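Jestano Pour Station: Planning and Budget Guide
Sold and supported by Lullodau
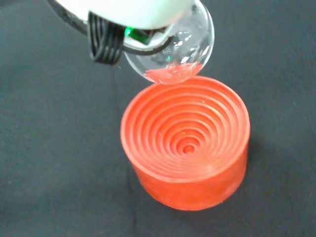
Pouring is a harder job to quote than pick and place. Two customers with the same arm and the same bench can need very different parts lists, depending on what they pour, what they pour it from and how much they can afford to leave behind. Please read this page before you request a price. It covers what comes with the station, what you need to have on site, and the items that buyers most often leave out of the first budget.

What the station is for

The Jestano is a bench-mounted pouring station for small volumes. It is meant for teaching labs, beverage development kitchens and sample prep rooms that move liquid by hand today and want to hand over the repetitive part. It suits open vessels with a clear path between the lip and the receiver. It is not rated for flammable solvents, strong acids or anything that has to stay sterile.

Included in the base package

Arm with controller and power supply
Two-finger gripper with one set of smooth pads
Wrist camera and cable set
Bench plate with four clamps
Nandside control software, single seat
Setup guide and pour library

Not included

Bench or cart
Glassware and receivers
Spill tray
Guarding, if your site requires it
Computer for the control software

Glassware

Round glass is the most common request and takes the most setup. The pads need a curved surface they can close on without slipping, and the grip force has to be set for each vessel shape. Allow for spares. We suggest buying at least 2 of every vessel you plan to run, from the same maker and the same batch if you can get them. A vessel with a slightly thicker wall can need its own grip setting.

Clear glass is also hard for a camera to find on its edges. The software works best when the liquid has some color, and we recommend tinted water for all setup and training runs. If your real product is colorless, tell us when you ask for a quote and we will include a scale under the receiver. The scale is a separate line item.

Receivers

Use a wide opening. A short, stable receiver is easier to hit than a tall one and less likely to tip if the vessel touches the rim. Stepped or ribbed interiors are fine for practice work, but they hold liquid on the ledges, so do not use them where the full amount has to be recovered. Pick a receiver color that stands out from the bench surface.

Foaming liquids

Anything that froths should be poured slowly. Set the tilt rate to the lowest step in the pour library and work up from there. Plan on a longer cycle, and budget for it if throughput is part of your business case.

Bench and surface

The plate needs a level bench, 30 inches deep or more. The bench must not move when the arm stops. Carts with locking casters are acceptable for demonstrations only. A dark matte mat cuts glare for the camera. Fabric mats stain and need to be replaced from time to time; a washable one costs more and lasts longer.

Power and cabling

The controller runs on 24 volts from the supplied unit, which plugs into a standard wall outlet. Leave slack in the wrist cable for full rotation at the pour angle. Cables that are tied too tightly are the most common cause of service calls in the first month. The replacement cable set is part number 563.

Training and installation

Installation takes one day if the bench is ready. Operator training is a half day and covers grip setup, teaching a pour, cleaning and restart after a stop. Saturday visits can be arranged at a higher rate. Sites that already run a Steiner arm can skip the motion section of the training, but not the grip section.

Running costs to plan for

Gripper pads, replaced when the surface is glossy or cut
Mats and wipes
Broken glass
Software renewal, each February
One service visit a year

Before you ask for a quote

Send us the vessel and receiver dimensions, the smallest and largest volume you pour, the liquid, and the number of pours in a shift. A phone photo of the bench helps. If you are not sure of the volumes, measure a few hand pours first and send the numbers as they are. Quotes are good for about 30 days and list freight separately.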